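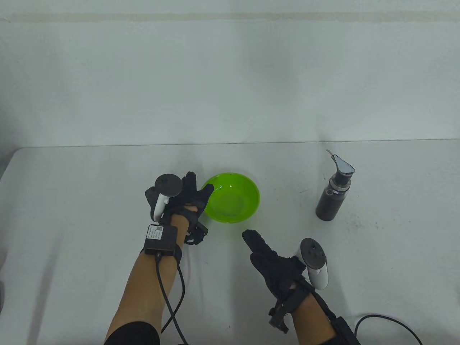

Robot Club FAQ: new members, please read first

Put together by Ross Galbraith, in a rush before the March intake. Shout if something's wrong.

Who can join?
Anyone in years 8 to 11 at Tallstead or Wadbridge. No coding needed. Parent form, signed, back to the office.

When is it?
After school, 4 till half 5. Bring a snack, we don't have any.

What are we building this term?
Not much building, sorry. This term is teaching. We do a kitchen job by hand, wearing the tracked gloves, the movements get recorded, and then Baxter has a go at copying them. Baxter is the club arm and yes, he was named by a vote.

What's the kitchen job?
Pouring. Oil bottle, green bowl, white table. Sounds dull, is quite hard. Krisztina Bárány picked it for the Nomport challenge and wrote the task sheet, which is pinned up by the door.

How many goes do we need?
100 good ones for the challenge entry. Bad ones go in a seperate folder, don't delete them.

What counts as a good one?
Start with both hands over the table, fingers relaxed. Smooth reach, no snatching. Pick up, pour, put down, hands back to start. If you drop something or scratch your nose it's a bad one. Happens to everybody.

Do I have to wear all the kit?
For recording, yes. Black gloves first, then the wrist straps, then a controller on the back of each hand. Get a partner to do your second hand. Cables run down the forearm and away from the bowl, check this before you start.
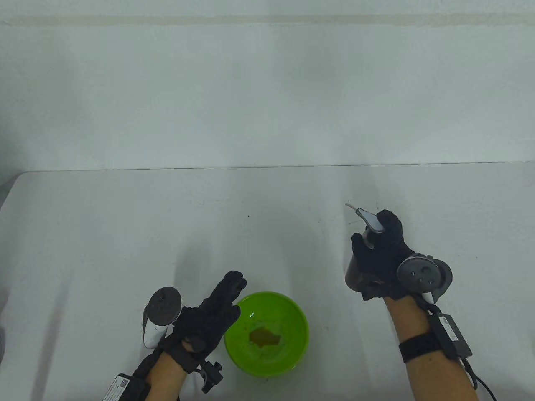
Can I join halfway through the term?
Any time up to the Nomport entry going in. After that wait for the next intake, we're mostly tidying up files by then and you'd be bored.

Sleeves up or down?
Either. Just not flapping over the strap.

The gloves are too big for me.
Tell Krisztina. Small pair in drawer 17, under the spare batteries.

My hand on screen has drifted off somewhere.
Stop recording. Hands flat, count of 8, start again. Still wrong? Restart the software, then fetch Ross.

Can I use my own laptop?
For looking at recordings, fine. For making them use the club one, the settings are a pain and we're not doing them twice.

What about the oil?
Small amounts. Wipe the bowl out between goes, paper towel in the bin not the sink. Wipe the table aswell if you miss.

Does it cost anything?
Free. Nomport day has a coach fare, letter to follow.

Who do I ask about anything else?
Ross for kit and forms, Krisztina for the task and the challenge rules. Lunchtimes are best.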